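Author visit
Home | Topics | Schools and Libraries | Reading | A–Z Index
Updated in July — by the Sosteck Reference staff 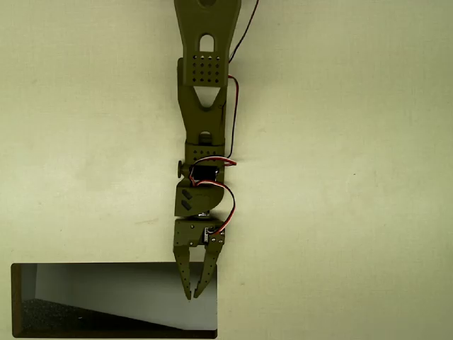

An author visit is an event in which a writer or illustrator of books for young readers meets with students, usually at a school or public library. Most visits combine a talk about the writer's work with time for questions. Some add a writing or drawing workshop, a lunch with a small group of students, or a book signing. The term school visit is used in the same sense by many publishers, while librarians tend to say author visit wherever the event is held.

Formats

The most common format is the assembly. Students from one or more grades sit together in a gym, cafeteria or library, and the author speaks with slides or reads aloud. Assemblies for the youngest grades are kept short, and picture book authors often draw or tell a story in place of a formal talk. Middle school sessions lean more on the process of writing, including drafts, rejection letters and editing marks.

Workshops are smaller. A class or a group of volunteers from several classes works on a piece of writing with the author present. Many authors limit the number of students in a workshop and ask that a teacher stay in the room.

Virtual visits take place over a video call. They cost less than visits in person and can be held with authors who live far away. Schools that have tried both report that students ask fewer questions on a call, although questions collected ahead of time help. A short virtual visit, sometimes offered free, may be limited to classes that have read one of the author's books.

Preparation

Librarians generally agree that a visit goes better when students know the books. Preparation may include reading aloud, book clubs, displays, and short research projects on the author. At Fleson Middle School, the library orders 2 copies of each title for every homeroom and starts a lunchtime reading group a month before the visit. Other schools choose a single novel and have a whole grade read it.

The school and the author normally sign a letter of agreement. It covers the number of sessions, the length of each, the fee, travel, meals, equipment and what happens if school is closed for weather. A microphone is the item most often forgotten. Authors who sign books also ask for a quiet table and for slips of paper with each student's name spelled out.

Fees and funding

Fees vary widely. A local author with a first book may speak for a small payment, while a well-known writer may charge several thousand dollars a day plus expenses. Neighboring schools often share an author for 2 days and divide the cost of travel.

Money comes from parent organizations, library budgets, local education foundations, arts councils and book fair profits. The Plallix Fund, a regional program for rural districts, pays for one visit per school every 2 years and requires a written report afterward. It does not pay for books, and schools that want each student to own a copy have to find that money elsewhere.

Book sales

Books are usually sold by order form before the day of the visit. An independent bookstore may handle the orders and return part of the sale to the school, or the school may buy directly from the publisher at a discount. Order forms sent home late bring in few orders. Some schools do not sell books at all, on the grounds that it separates students who can pay from those who cannot — a few of these buy a paperback for every student instead, or hand out signed bookmarks.

Regional programs

Several areas run shared programs in which one office books authors for many schools. The Šimkus Readers Program, operated from a county library, served 130 classrooms in its most recent school year. Teachers apply in the spring, and authors are matched to schools by grade level and subject. Classrooms accepted into the program receive a set of books, which stay in the school library.

Shared programs reduce paperwork for individual schools but leave them with less choice of author and date.

See also: Book club; Book fair; School library; Summer reading program; Writer in residence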